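Storing small items in cloth bags

Staff are asked to use a soft bag for cables, spare fittings and other small items that would otherwise lie loose in drawers. Put one kind of item in each bag and write the contents on a tag before the bag goes on the shelf.

Bags should be emptied and shaken out every May. Brush the cloth with a dry clothes brush, working along the folds, and check the seam at the base for loose stitching. Any bag with a split seam should be handed to Tia Bunting for mending.

Cords must be left slack while a bag is in store. A bag may be filled to within four centimetres of the top and should weigh no more than 1000 grams when full.

Wipe the table before setting a bag down. A barely damp cloth, passed along the grain, is sufficient for wooden tops. Do not use Jasine polish on tables where cloth is handled.

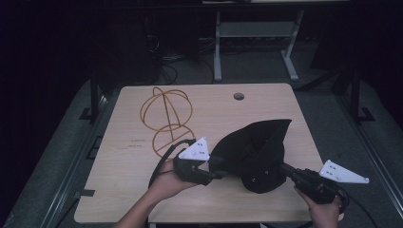
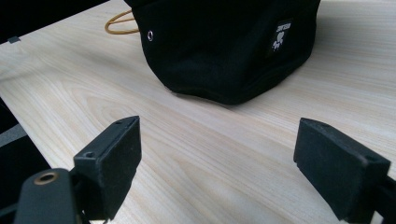
Ragab House Stores and Workroom Team
Black fabric on a wooden tabletop

Replacement tags are kept in the Stores cupboard.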